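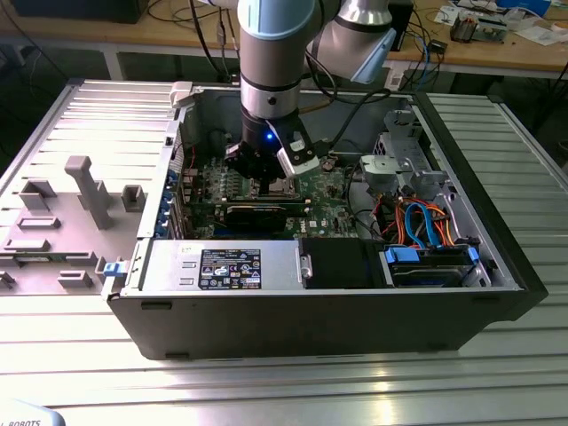 **How do I clean the inside of an old desktop computer without breaking something?**

Switch it off, pull out the mains cable, lay the tower on its side with the open side up, and work with a soft brush and short puffs of air. The most of the job is patience. I need one evening for a computer which was never opened before, and much less for one that I clean every year.

I keep these notes for the people in our building who bring me their old office towers. Last change: April 16, 2023.

## Before you open it

- Shut down properly, then switch off at the wall and take out every cable from the back.
- Press the power button once for a few seconds with the cable out. A little charge is left inside and this lets it go.
- Take a photograph of the back before you unplug. Two sockets can look the same and only one of them is the one you used.
- Touch a bare radiator or other earthed metal before you touch the boards. I do it again each time I come back from the kitchen.

Do not do this work on a carpet. I had a bench top of wood for years and now I prefer a metal one, but then I put the loose boards on cardboard or on an antistatic bag laid flat, never directly on the metal.

## Which way to lay the tower

Put it down so that you look straight on the motherboard. In many Dell towers the power supply, the drives and the air duct for the fan are all reachable from this one side, and you do not need to turn the case again until the end. If the case has rubber feet, wipe them now, they leave grey marks on everything.

A lamp from the left and a lamp from the right is better than one strong lamp from the top. With one lamp your own hand makes the shadow exactly where the small screw fell.

## The coloured plastic parts

On many office machines the parts that you are allowed to move by hand are made in a bright colour, often blue. In a Dell it can be the tabs on the slot covers and the carrier around the hard drive. They are made to be opened with fingers. If you find yourself pulling with pliers, stop and look for a second clip.

Old plastic becomes brittle. Warm the room first if the computer was standing in a cold garage. I broke one drive carrier in March in such a way, and I had to wait 19 days for another.

## Taking out an expansion card

1. Open the tab or take out the screw at the back end of the card.
2. Look if there is a small catch at the other end of the slot. Long cards have it more often than short ones.
3. Hold the card by its edges, near both ends, and lift it straight up. A very small rocking along the length is allowed. Rocking to the sides is not.
4. Put it flat, with the gold contacts touching nothing.

When it goes back, press evenly until the metal bracket sits fully down. A card that is only half in is the reason for most of the "it was working before you cleaned it" telephone calls.

## Dust

Use a soft paintbrush, 20 mm wide, which never saw paint. Brush towards you and catch the dust with a vacuum cleaner held a hand away. Do not let the nozzle touch a board.

For fans, put a finger on the blades before you blow. A fan that spins very fast from the air can damage its bearing. Take off the air duct if it comes off easily and wash it in the sink with dish soap, then leave it overnight. It must be fully dry, also in the corners.

The power supply stays closed. Blow through its grille from outside and leave it there. The label on it is useful, so do not rub it with alcohol, because the print comes off and later you will want to read the numbers.

## Cables

The thin data cables for the drives come in many colours and the colour says nothing certain about where they go. I put a piece of masking tape on each one and write the same number on the tape and on a tape beside the socket. Usually 4 pieces are enough.

Pull on the plug, never on the wire. Some plugs have a metal spring that must be pressed first.

When everything is back, fold the spare length of cable to one side and tie it with a soft hook-and-loop strip. It should not lie on a fan. Hard plastic ties are also possible, but you will cut them next year and perhaps cut something else with them.

## First start after cleaning

Connect only the mains, the screen and the keyboard. Leave the side open and look that each fan turns. If it beeps and the screen is dark, switch off, pull the mains cable, and press the memory and the cards in once more before you look for anything worse.

Close the side when you have seen the normal desktop. Screws which are left over go in a jar with a label. Mine has around 271 of them and I still never find the short one.

*Tamošiūnaitė, Minditz repair corner*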